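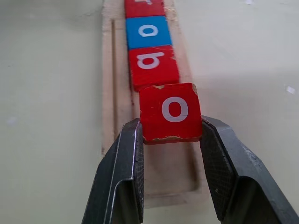 Your Goltis mesh hub arrives with a network name, a setup code and a level of optimism about your walls that we will get to in section 4. The setup code is printed on the underside in type chosen by someone with excellent eyesight. It mixes letters and numbers, and the one that sends people to our support line is the round one. A lowercase letter "o" is a fat little ring, like the white one on the red block, chipped paint and all. A zero on the Goltis label is tall and thin and has a slash through it. There are no capital O's in any setup code. We won that argument eventually.

Support > Goltis Hub > User Guide > Section 3: First-Time Setup
Updated February | By the Unance Manuals Desk

3.1 Before you start

You will need the hub, its power adapter, the short gray network cable, a phone with the Kusuma app installed, and your existing modem. You do not need the long blue cable. It belongs in the drawer with the other long blue cables.

Copy the setup code onto paper now, while the hub is still upside down in your hand. Once it is plugged in and tucked behind the television, you will not want to lift it again.

3.2 Connecting the hub

1. Unplug your modem from the wall. If it has a backup battery, take that out too.

2. Run the gray cable from the modem to the hub port marked WAN. The other 2 ports look identical and will accept the cable cheerfully, but neither will get you online.

3. Plug the modem back in. Wait until its lights stop having opinions.

4. Plug in the hub. The light on top blinks amber, then white. Allow 3 minutes or so, or one cup of coffee.

5. Open Kusuma and tap Add Hub. Type the setup code exactly as printed, dashes included.

6. Choose a network name. Your neighbors will see it every time they open their Wi-Fi list, so give the joke a night's sleep first.

7. Choose a password and tap Finish. The light turns solid white.

Note: If Kusuma says "Code not recognized," check the round characters before you check anything else. Then check lowercase "l" against the number one.

Caution: Use only the adapter in the box. The adapter from your old router may fit the socket, and fitting is where its qualifications end.

3.3 If the light stays amber

Hold the reset button for 20 seconds with a straightened paper clip. Twelve seconds is not enough, however long it feels. Let go when the light goes out, then start again from step 4.

Caution: Resetting erases the network name and password. It does not erase the setup code, so keep the piece of paper.

3.4 Adding a satellite

One hub is meant for an apartment or a small house. For larger homes, add a Zavard satellite. Our box says a hub and satellite together cover 3,000 square feet, a figure measured in a building with very few walls and no aquarium.

1. Plug in the satellite in the same room as the hub.

2. In Kusuma, tap Add Satellite and enter its code. It has its own code. The hub's code will not work on it.

3. When the light turns white, unplug the satellite and move it to where you want it, ideally halfway to the room that complains.

Note: Keep both units off the floor and out of metal cabinets.

For moving the hub to a new address, see section 5.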